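How to Prepare a Hand-Held Gripper Demonstration for an Open Day

Posted 14 March 2018 by Marleny Cuadros

Every September our workshop at Landance opens the doors to visitors, and I am the person who prepares the gripper table. Several readers wrote me to ask how we do it, so I put my notes in order. English is my second language, please be patient with me.

Step 1. Choose one task. At my first open day I prepared too many and the visitors became confused. Now I take a task that everybody knows from home, for example opening a door or a lid and then closing it. The demonstrator should practice it the evening before, with the same gripper.

Step 2. Decide where people will stand. The demonstrator needs free space for the elbow, and the visitors need to see the fingers of the tool. We put tape on the floor, 60 inches from the table. Small children may come closer if a parent holds their hand.

Step 3. Check the marker and the cable. The marker must be flat and clean, and the cable should not pull when the wrist turns. Do this before the doors open, and again after the lunch break. 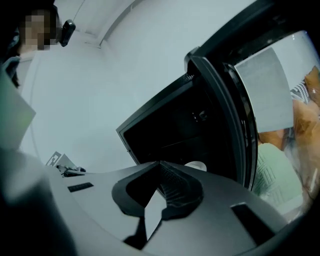

Gripper in front, with the black panel open behind it.

Step 4. Show the movement slowly, two times, without talking. Then repeat it and explain. I learned this order from my old teacher at Cernetti, and it works better than talking first — people look at the hand when there is nothing to listen to.

Step 5. Let the visitors try. Give the tool with the handle toward them and stay on their left side. Most beginners squeeze too hard, so tell them to close the fingers until they touch the object, and then only a little more.

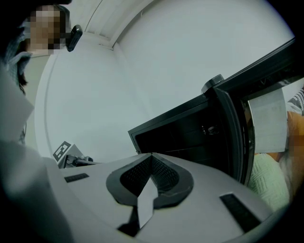
My advice for the explanation is to begin with the contact pads, and leave the software for the people who ask. A visitor understands quickly why the shape of a pad matters for holding a thin thing. The dark pad with the notch in the middle and the narrow white card pointing up through it are easy to point at with a pencil. Keep this part under two minutes. If somebody wants more details, write down their e-mail and answer the next day.

Step 6. Save the recordings. Name the folder with the table and the hour, and copy it before you switch off. Last time we came home with 1043 files and I needed a whole morning to sort them.

Related posts
Packing Tools for a Visit to Grirberg
Questions from the Yousafzai Open Day
How to Clean Soft Gripper Pads

Contact | Copyright 2018 Landance Workshop | Back to top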